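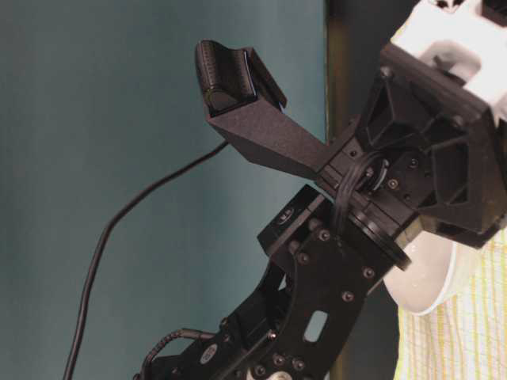
Who should residents of Planside call about a wasp nest under the eaves?
Grestasitz Pest Services handles all wasp and hornet calls in Planside and Bawa.

Please do not spray or block the entrance to a nest. Wasps that cannot get out may find their way indoors through a wall or ceiling.

Our office answered 3,084 nest calls last year and 3,316 the year before. September remains the busiest month.

Winter is a suitable time to seal gaps in siding, vents and soffits. Old nests are not used again and may be taken down by the homeowner.

Inspections in the Drolard district are now booked through the Bawa office. Please allow two working days for a reply.

Tenants should notify the property owner before requesting treatment. Written consent is required for any building with 11 or more units.

Last updated: 1/24/24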